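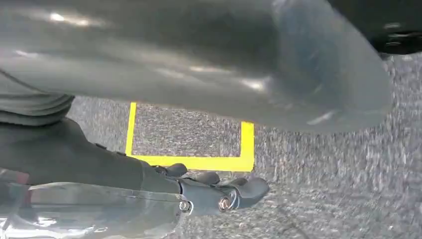 Week 6: Marking out a floor

Workplace Organisation, handout for the practical stream
Updated 5 Mar 2026

Floor marking is my favourite week of the course, and I hope by the end of it you'll be looking at the ground in every shop, library and loading dock you walk through! A strip of bright yellow tape on a speckled grey carpet does a surprising amount of work. Lay it in straight runs with square corners and people will read it as "something goes here" without a sign or a word from you.

Colour first

Mottled carpet is forgiving of dirt and hard on markings. The mix of dark, medium and pale fibres swallows white, grey and most blues, especially where furniture or equipment throws a shadow over the floor. Yellow stands up well in both the lit patches and the dim ones. Try this before you commit: put a short piece of each colour down, walk to the doorway and look back. The one you spot first is usually the one to buy.

Keep a single meaning for each colour across the whole room. In the Gullow exercise we use yellow for "home position" and nothing else. If you want a walkway as well, pick another colour (and write it on the key by the door).

Outline, corners or a U?

A full outline is the clearest and takes the most tape. Corner marks are quicker and lift less at the edges. A U, open on one side, is lovely for anything on wheels, as the gap tells you which way to roll it in. Sketch all three on paper for your item before you choose.

How big?

Measure the item at its widest point, handles and castors included, then leave a margin. For the Velham trolley we allow 2 cm on each side. Too tight and people park across the line; too generous and a second thing sneaks in beside the first, and then you've got a storage corner you never planned.

Laying it

1. Vacuum the patch twice, in two directions. Loose fibre is what ruins the grip.
2. Mark the corners with chalk and check both diagonals. If they match, your rectangle is square.
3. Lay the long sides first. Roll the tape out low to the carpet and don't stretch it, or it will creep back and pucker.
4. Overlap at the corners and trim with scissors. No knives on carpet, please!
5. Press down with the heel of your hand, then walk the line slowly in flat shoes.

Before next class

Read the Lamrani case, pages 1 to 7, and look closely at the floor plan at the back. Then choose one item at home or at work and write 200 words on where it should live, what shape of marking you'd give it and which colour you'd use on that floor. Bring a sketch with measurements. Rolls of tape are in the Trumik cupboard; return the part-used ones to the top shelf.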